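Section 4. Comparing Grippers on the Two-Arm Bench

Use this section after the arms are mounted and the controller has passed its start-up check. It covers the can test, which Pallero uses to compare finger sets before a set is approved for the Lagman arm. Allow one full session for each finger set. Do not mix results from different sets in the same log.

Before you start

You will need the finger sets to be compared, one sealed drink can, one plastic cup, a foam floor mat, and the Givo controller with camera view turned on. Arms running controller software older than version 7 must be updated first. See Section 2.

CAUTION: Keep hands out of the work area while the arm light is on. The fingers close with enough force to pinch.

CAUTION: Do not use a dented can. It will give a false grip reading and may leak onto the wrist wiring.

4.1 Fit the finger set

1. Press Stop on the controller and wait for the arm light to go out.
2. Remove the old finger set and put its screws in the tray.
3. Fit the new set and tighten the bracket screws by hand, then with the driver.
4. Check that the wrist cable has slack at both ends of travel. Tie it back if it rubs on the housing.
5. Open and close the fingers twice from the Manual screen. Stop if you hear clicking.

4.2 Set the grip

1. On the Grip screen, choose the finger set from the list. If it is not listed, choose Bosier Standard and enter the finger length yourself.
2. Enter the weight of the can in grams. The bench can weighs 379.
3. Set the close speed to 8 for the first run. Raise it only after a clean run.
4. Save the settings under the name of the finger set.

NOTE: Settings are not kept when the controller is turned off at the wall.

4.3 Run the can test

1. Stand the can on the mat inside the reach of the arm.
2. Select Can Test and press Start.
3. The arm picks up the can, holds it clear of the mat, tilts it, and sets it down.
4. Watch the camera view during the tilt. Write down any slip between the fingers and the can.
5. Repeat for 8 runs without changing the settings.
6. Change to the next finger set and start again from 4.1.

NOTE: Camera views taken while the arm is moving may be blurred. Judge slip from the log and use the pictures only to check finger position.

4.4 Read the results

Open the log and compare the hold time and slip columns. A set passes if no run shows slip during the hold. Slip during the tilt is allowed once. If a set fails, clean the pads with a dry cloth and repeat the test before you reject it. Send failed logs to Chutima Srisuk on the bench team. Questions about finger sets not on the list go to Anastasia Sfakianakis.

Camera views, can test
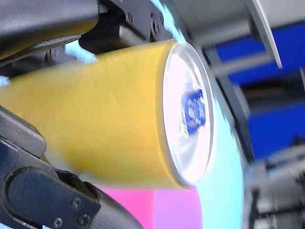
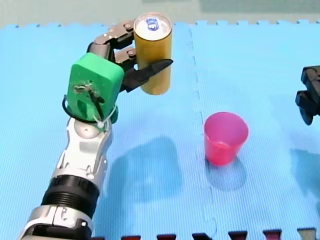
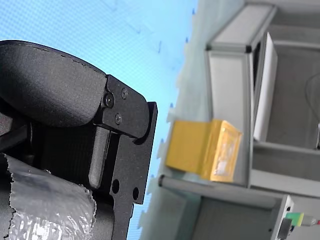
Figure 4-1. Gripper views from the bench. First: can held on its side between the upper and lower fingers. Second: can held upright over the mat. Third: finger pad and bracket screws.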